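Flamura 手持夹爪 叠衣套装
双手各一把,蓝色软指垫,适合布料类操作

先说我们自己最喜欢的一点:换指垫真的很快!松开指垫旁边的圆头螺丝,旧垫抽出来,新垫推到底,再拧回去就行。Irna 指垫有蓝色一种颜色,和深色牛仔布、白床单放在一起都很好认,装歪了一眼就能发现。

套装内容
手持夹爪 2 把(左、右各一)
Irna 蓝色指垫 6 片(含备用)
连杆轴螺丝一包
内六角扳手、短柄毛刷
Pedov 充电座及电源线

规格
单把重量:171 克(不含线)
指垫安装:螺丝压紧,免胶
售价:1,680 元/套

开箱后怎么装
1. 两把夹爪先不装指垫,空手开合几次,连杆应该顺滑,没有卡点。
2. 装指垫,垫尖朝内。左右两片合拢时尖端要对齐,差一点都会让薄布打滑。
3. 拧轴螺丝。拧到连杆不晃为止,再紧就发涩了,捏久了手腕会酸。
4. 夹一张纸巾试试,能提起来、不掉、不撕破,就可以上布料了。

日常保养
布料的毛絮是头号麻烦,尤其是牛仔布和绒类。每叠完一批,用毛刷扫一遍指垫背面和连杆的缝隙。指垫表面用拧干的湿布擦,别用酒精,胶面会变硬。指垫磨得发亮就该换了,两片一起换,手感才一致。

轴螺丝建议每周查一次。我们遇到过的“夹不住”,多半就是外侧那颗松了,指垫合拢时错开了一点点。拧紧之后再试一次纸巾,问题通常就没了,特别有成就感!

连杆有异响时,先别上油。油会沾到布上,洗都不好洗。把连杆拆下来刷干净,装回去多半就安静了。还响的话,换一颗轴螺丝。

从哪件衣服开始练
推荐松紧腰的牛仔裤。布料有分量,摊得平,裤脚和腰头都好夹。床面或大桌面都可以,先把裤子横着铺开,两条裤腿分清楚,再一手管腰头、一手管裤腿。裤裆那里容易堆出褶,下手之前顺一顺,后面对折会整齐很多。T 恤薄而软,放到第二步再练,会更有信心。 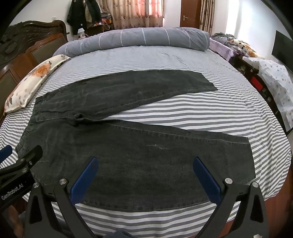 双手夹爪用于黑灰色松紧腰牛仔裤,裤子横铺在条纹床单上,近处一把的蓝色指垫张开。

配件单买
Irna 指垫、轴螺丝包、毛刷均可单独购买。Shehu 收纳盒能放下两把夹爪和全部备件,盒盖内侧印有指垫安装方向图,带出门特别省心。

发货
每套出厂前都做过开合和纸巾测试。二月下单的套装随箱多送一包轴螺丝。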